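White balance drifting between two bodies at a wedding reception

Asked by Berkay Kocabaş
Posted 20/03/2024 in Event and Wedding Photography

I shoot weddings with two camera bodies from the same maker, one generation apart. Body A has a 35mm lens on it, body B an 85mm. Both are set to auto white balance, raw files, same picture profile. Ceremony files from outdoors match well enough. Reception files do not. In the last one I delivered, skin on body A was consistently more yellow than skin on body B, and the difference changed through the evening, so I could not fix it with one offset across the whole set.

The room had warm tungsten chandeliers, LED uplights along the walls that the DJ had set to magenta, and my own flash bounced off a white ceiling. Flash was ungelled. I spent three evenings correcting by eye and the couple still asked why the speeches "look like two different rooms."

What I have tried so far:
Setting both bodies to a fixed 4000 K. Better, but there is still a green shift on body A.
Using the editor's match tool. It works on a pair of frames and falls apart on a sequence.
Shooting a gray card at the start of the reception. The lighting changed after dinner, so the card frame was no use from the first dance on.

Is there a workflow that holds up for a whole reception, or do I need to replace the older body? I have another wedding in April in a similar room.

Surachet Onsri

You do not need to replace the body. You have two separate problems and they should be fixed in order.

The first is auto white balance. Each body makes its own decision for each frame, and the decision depends on what is in the frame. The 35mm sees chandeliers and walls, the 85mm sees a face and a dark background. They will not agree even if the sensors are identical. Turn it off on both and leave it off from the moment you walk into the reception room. Since you shoot raw, the number you pick is only a starting point, but it has to be the same starting point all night so that one correction can be copied across a block of files.

The second is that the two sensors respond differently to the same light. That is your green shift. A Kelvin number alone does not fix it because Kelvin only moves the blue-yellow axis. You need a camera profile for each body, built from a color target. Make one under daylight and one under tungsten, combine them into a dual-illuminant profile if your software supports it, and apply it on import by serial number. It takes an hour, once.

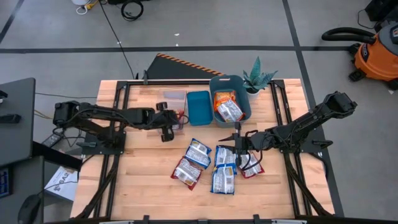 Shoot the target at home before you shoot it in a venue. Use one light source, turn everything else off, and keep the target square to the lens and evenly lit. Fill the middle of the picture with it and expose so the white patch is just short of clipping. Do body A and body B back to back with the same lens, because lenses carry a cast too. Mind what the target is lying on. A butcher-block top in pale tan, honey and pinkish brown strips will bounce warm light into anything standing on it, so put down a sheet of neutral gray or black paper first. After that, swap the lens and repeat if you want to know how much of the difference comes from the glass.

For the flash, gel it. A half CTO is a reasonable compromise with tungsten chandeliers. Set the cameras to a fixed value that suits the gelled flash, take one card frame with each body, and take another pair every time the lighting changes: dinner, speeches, first dance, open floor. In the editor, split the reception at those points and sync each block from its own card frame.

Magenta uplights are not something you can correct out. Keep people a few feet off the walls, or ask the DJ to leave the uplights on amber until the speeches are done. Most will do it if you ask before setup.

Kulap Chaiyaporn

Agree on locking the Kelvin. I skip the profiles and just give body B to the second shooter, then deliver her coverage as a looser set. Also check that your camera clocks match to the second. If they are off, the files interleave wrong and the color jumps look worse than they are.

Guoqing Feng

One addition on the gels. They fade with heat. If you shoot a full reception at high power, the gel you used last season may be weaker than a new one from the same pack. I compared mine and the old one was visibly cooler on a gray card. I now write the date on each with a paint pen and bin them after five weddings.

Also, tint. When you copy a correction from the card frame, make sure the sync settings include tint and not only temperature. Some presets leave the box unchecked, which would give you exactly the leftover green you describe on body A.

Berkay Kocabaş

Thanks. I checked the sync preset and tint was off. Turning it on removed most of the green, though not all of it — I will build the two profiles before the April job and order a pack of half CTO. The clocks were 9 seconds apart.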